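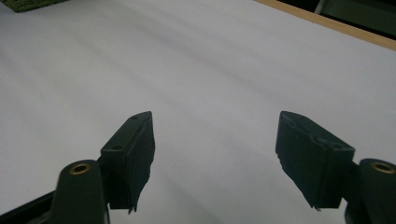
Cúc Vũ

Hi all! Fingers open over the white surface, same start pose for every demo. We trained on 300 of these with the hand-held tool (my poor wrists) and then tried 60 fresh starts. Starting wide open beat starting half closed, and I'm so pleased I had to share!

ketilsson72
Lovely work, Cúc! I'm not sold, though. Couldn't it just be the plain background helping? Ours fell apart on patterned cloth.

Cúc Vũ
Could be, but both sets used the same table, so I'd still credit the pose.

Grímur Vigfúsdóttir
I'm with ketilsson72 on this one, sorry dear. Try it on a cluttered bench and I'll happily come around.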